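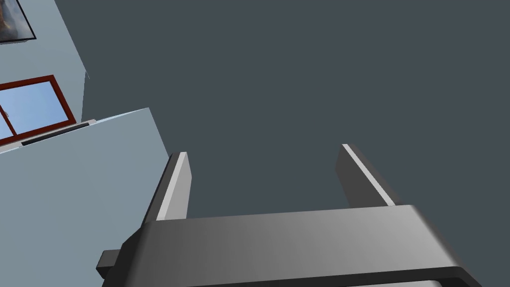 ¿Por qué pierdo más puntos con una derrota de los que gano con una victoria, si mi rango visible no ha cambiado?
Porque el rango visible y la puntuación interna son dos variables distintas, y el sistema ajusta la primera hasta que coincide con la segunda.

Tiempo de lectura: 5 min

1/ Abro hilo sobre el emparejamiento clasificatorio de Cerura tras el parche de abril. Me limito a lo que se puede deducir de las notas publicadas, de la API de partidas y de mi propio registro. Lo que sea inferencia mía lo marco como tal.

2/ Terminología. Llamo PI a la puntuación interna (no visible) y PV a la puntuación visible, la que aparece junto al emblema. El emparejador lee la PI. La PV solo interviene en recompensas, en el filtro de grupo y en la tabla pública.

3/ Cada jugador tiene además una incertidumbre asociada a la PI. Con incertidumbre alta, una partida mueve mucho la estimación. Con incertidumbre baja, la mueve poco. Cuenta nueva: alta. Cuenta con tres temporadas completas: baja, salvo inactividad.

4/ La inactividad es el primer cambio del parche. Antes, la incertidumbre empezaba a crecer a los 20 días sin jugar clasificatorias. Ahora crece desde el primer día, con pendiente menor. Quien juega un fin de semana de cada tres notará saltos más grandes que antes. No es un fallo.

5/ Segundo cambio: el reinicio de temporada ya no comprime la PI hacia la media. Solo se reinicia la PV. De ahí la avalancha de capturas con victorias muy generosas en la primera semana: la PV parte de abajo y tiene que recorrer la distancia hasta una PI que no se ha movido.

6/ Ejemplo con mi cuenta. PI estimada antes del parche: 2913. PV tras el reinicio: 2028. Mientras exista esa diferencia, cada victoria suma una cantidad base más un término de convergencia, y cada derrota resta la base menos ese mismo término.

7/ El caso inverso es el de la pregunta inicial. Si la PV está por encima de la PI, el término de convergencia cambia de signo. Se gana poco y se pierde mucho con un 50 % de victorias. La única salida es que suba la PI, y eso exige ganar a rivales que el sistema considera mejores o mantener el porcentaje por encima de lo esperado durante bastantes partidas.

8/ Cómo se llega a tener la PV por encima de la PI: racha favorable con incertidumbre ya baja, o bonificaciones de PV por misiones semanales. Estas últimas no tocan la PI. Ehsan Baloch lo señaló en el foro en la temporada anterior y sigue siendo así.

9/ Tercer cambio: grupos. La PI de un grupo ya no es la media aritmética. Se usa una media ponderada hacia el miembro más alto. Consecuencia directa: un trío con un jugador muy superior a los otros dos encontrará rivales más duros que antes del parche.

10/ El peso exacto no está publicado. Jui-lin Wu y yo hemos comparado 3754 partidas descargadas de la API y el ajuste es razonable con varios valores distintos, así que no voy a dar ninguno. Los datos no discriminan lo suficiente.

11/ Para dúos con PI parecida el efecto es despreciable. Quien solo juegue en dúo con alguien de su nivel puede saltarse los dos puntos anteriores.

12/ Cuarto cambio, el peor explicado en las notas: el servidor. El emparejador amplía primero el rango de PI aceptable y después la latencia. En el parche anterior era al revés. En Prorkdale, con poca población nocturna, esto se traduce en partidas con buen ping y rivales muy dispares.

13/ Sigita Mockus compite desde esa región y me ha pasado sus registros de madrugada. La dispersión de PI dentro de un mismo equipo es claramente mayor que por la tarde. La latencia apenas varía. Concuerda con lo anterior, aunque es una sola cuenta.

14/ Sobre el rendimiento individual. En Cerura las eliminaciones, el daño y las asistencias no modifican la PI por encima del rango Cobre. Por debajo sí hay un factor corrector, pensado para detectar cuentas secundarias. Si estás en Plata o más arriba, jugar para la estadística no te da nada.

15/ Sobre los abandonos. Si un compañero se desconecta antes del minuto dos, la partida se anula y no cuenta. Después del minuto dos, cuenta entera para los que se quedan. La reducción de pérdida que existía en la beta se retiró y no ha vuelto.

16/ Sobre la «cola de perdedores». No he encontrado nada en los datos que la respalde. Tras una racha de derrotas baja la PI y bajan también los rivales. Lo que sí ocurre es que con poca población se repiten compañeros, y eso se percibe como castigo.

17/ Nota para quien siga el circuito: el clasificatorio abierto de Drarnura usa la PV como requisito de inscripción, pero ordena los cuadros por PI. Dos equipos con el mismo emblema pueden caer en posiciones de cabeza de serie muy separadas. Está en el reglamento, apartado de siembra.

18/ La inscripción se cierra en mayo. Si tu PV aún está convergiendo, calcula cuántas partidas te faltan antes de dejarlo para la última semana. Con diferencias grandes entre PI y PV, la subida es rápida al principio y se frena al acercarse.

19/ Cómo estimar la PI sin API: anota los puntos ganados y perdidos en partidas consecutivas. Si la ganancia media supera a la pérdida media, la PI está por encima. Si son iguales, ya coinciden. Conviene descartar las partidas en grupo, que introducen ruido por el punto 9.

20/ Corrección al punto 4: So-yul Yeon me indica que la incertidumbre tiene un tope y que se alcanza antes de lo que yo suponía. Pasado ese tope, más inactividad no cambia nada. Lo doy por bueno, encaja con dos cuentas viejas que he revisado.

21/ Dejo pendiente el decaimiento de PV en los rangos altos. Las notas dicen una cosa y el cliente muestra otra. He abierto incidencia y, si contestan, lo añado aquí debajo.

Usamos cookies propias y de terceros para analizar el tráfico y recordar tus preferencias. Aceptar | Configurar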